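Section 2: Placing and first run of the Dilska room fan

3,031 shares
12 comments

Most fan manuals tell you the product will cool your room. It won't. A fan moves air, and moving air feels cooler on skin. Keep that in mind while you set up the Dilska and you will be less let down in July.

Before you start

Leave the plug out of the wall until step 5. The quick card in the box says you can plug in first "for convenience." I don't see what is convenient about it.

1. Pick the spot. The maker, Liselance, suggests the center of the room. That works in a showroom. In a house with doors and a couch, try a corner first, with the fan aimed along the longest open stretch of floor.

2. Set the base down and push on the pole with one hand. If it rocks, the floor is uneven or the base screws are loose. Check the screws before you blame the floor.

CAUTION: Do not stand the fan on a rug with long pile. The feet sink on one side and the head leans.

3. Clear the space behind the grille. Air has to come in from somewhere. Curtains are the usual trouble, then loose paper and plastic bags. The box claims the fan can run flush against a wall. I tried it and got a hum and not much breeze — leave a gap you can put your arm through.
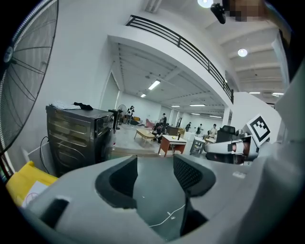
4. Check the grille clips. There are seven, and the top one likes to feel closed when it isn't. Press each until it clicks, then tug the rim.

CAUTION: Never run the fan with a clip open, even on low.

5. Plug straight into a wall outlet. Do not use an extension cord, and do not run the cord under a rug where you can't check it for wear.

6. Start on low and listen for a full minute. A soft whir is fine. A tick at each turn means something is touching the blade, so switch off, unplug, and look.

7. Try the swing setting last. Watch it go fully left and right twice, and make sure the cord doesn't pull tight at either end.

About "Pruvis mode"

Pruvis mode is sold as a natural breeze that adapts to you. As far as I can tell it switches between low and medium on a timer. It does no harm. I would not pay extra for it, and the older Hailu model without it blows just as hard.

Note on cleaning

Wipe the grille in May, before the first hot spell, and again whenever you see fluff. Unplug first. Use a dry cloth. The scented wipes sold beside the fan leave a film that picks up dust, and a plain rag costs nothing.

Text by Berhanu Wubshet

2 replies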